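Cokatetti Knit Utility Cloth, two-pack: long-term review

Posted 4 July 2025
Category: Cleaning and household textiles
Price paid: $21 for the pair

The Cokatetti Knit Utility Cloth is sold as a general wiping and dusting cloth for hard surfaces. It comes as a pack of two in a single color per pack. I bought the purple in December from Geddes, where the listing had 2,019 ratings at the time, most of them one line long and few of them mentioning anything beyond the color and how soft it is. This review covers absorbency, lint, shape after laundering, and handling. I did not test it on food surfaces.

Construction

The cloth is a single layer of knit with a fine, bumpy texture. The bumps are small and close together, smaller than on the waffle cloths most people will be comparing it to. The edge is finished with a plain hem. There is no hanging loop, which is an odd omission at this price, and no corner tag. The care label is sewn flat into the hem on one side and can be removed with a seam ripper without opening the hem itself. I removed it from one cloth and left it on the other. The label scratches lightly on soft plastics, so I would recommend taking it off before using the cloth on screens or glossy trim.

The label says "knit blend" and gives no percentages. I wrote to the seller to ask and got a copy of the care instructions in return. Buyers who need to know the fiber content for a specific reason should look elsewhere.

Stretch is noticeable in one direction and slight in the other. In use this means the cloth can be pulled snug around a corner or a table leg, and it also means that wringing it along the stretchy direction leaves it long and narrow until it has been washed again.

Color

The listing calls it purple. It is a muted violet leaning toward mauve, and it looks darker in folds and in poor light than it does laid out on a counter. The two cloths in my pack matched. A second pack ordered later was slightly grayer, enough to tell them apart side by side.

Some dye came out in the first wash. I ran both cloths with a white hand towel as a check and the towel picked up a faint tint along one edge. The second wash left no mark on a fresh towel, and neither did any wash after that. Wash it alone the first time. The care label does not say so.

Absorbency

New, the cloth is poor at picking up water. It pushes a small spill ahead of itself for the first pass and takes it up on the second. This improved after the third wash and then stayed level. Once broken in, it will clear a spilled glass of water from a laminate bench in two passes, with a thin film left behind that dries without streaks.

I compared it with a Moson waffle cloth of similar size that I have used for years. The Moson takes up more water in one pass and holds it better when lifted. It also takes longer to dry on the rail. The Cokatetti was dry by morning in every case, including in the utility room with the door shut. The Moson was still damp at the hem more often than not.

Dust and lint

Dry dusting is where the knit does its best work. The bumps hold fine dust well, and a folded cloth can be turned several times before it starts to leave any behind. On painted shelving it outperformed the Moson clearly. On rough-sawn wood it snags, and I stopped using it there after the first pulled stitch.

Lint was present for the first few uses, short purple fibers that show up on white surfaces and are otherwise invisible. It had stopped by the fifth wash. For glass I would still use a flat-weave cloth. The knit leaves no lint on glass once washed, but the texture makes it hard to get even pressure into the corners of a pane.

Laundering

Both cloths went through 21 washes at 90 degrees Fahrenheit, normal spin, no softener, line dried. Length was unchanged as far as a tape measure can tell on a fabric that stretches. The width drew in a little along the middle, so that the sides are no longer quite parallel. The hem held. One cloth has a short run near a corner, caused by the snag described earlier, and it has not grown.

I tumble dried one cloth once on low. It came out softer and visibly smaller, and it recovered most of the difference at the next line dry. The label permits tumble drying. I would avoid it.

Pilling is light and limited to the fold lines. A fabric shaver clears it, though on a knit this fine the shaver should be used with almost no pressure.

Handling

The cloth is limp. It has no stiffness of its own, so it will not stand in a holder or keep a crease, and a corner picked up off a bench brings the rest with it in a hanging fold. Pinched near the middle, the top flops over into a rounded loop and the remainder hangs straight down. This makes it easy to push into narrow gaps — behind a tap, between radiator fins, along a drawer runner — and awkward to fold neatly into a stack. Anyone who wants tidy squares on a shelf will find the Brendmont flat-weave set much easier to live with.

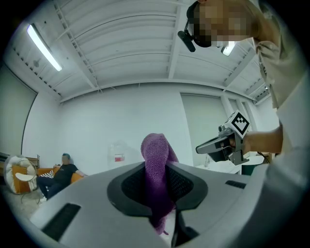 The purple knit pinched upright, with the top folded over on itself and the lower end hanging.

Grip is good with bare hands. With rubber gloves it tends to roll into a rope under pressure, particularly when wet. Folding it in quarters first reduces this.

Bulk is low for the area it covers. Two of them fit in a jacket pocket, and I have ended up keeping one in the car for the inside of the windshield, where the comments above on glass apply.

Complaints

No hanging loop. A thin fabric with this much drape slides off a smooth rail, and I now keep mine on a clip.

No fiber content given.

Color varies between packs. This matters only to those who assign colors to rooms, but such people are likely to be buying more than one pack.

The break-in period is not mentioned anywhere on the packaging. Several of the low ratings on the listing complain that the cloth repels water, and I suspect those cloths were used straight out of the wrapper.

Value

At $21 for two, it costs more per cloth than either the Moson or the Brendmont. The extra money buys quick drying and better dust pickup. It does not buy absorbency, and for kitchen spills alone the Moson is the better purchase.

Ratings

Absorbency: 3 out of 5
Dry dusting: 5 out of 5
Durability: 4 out of 5
Handling: 3 out of 5
Value: 3 out of 5

I have kept both cloths in use, for shelves and the car. If Cokatetti adds a loop and prints the fiber content on the label, I will buy another pack.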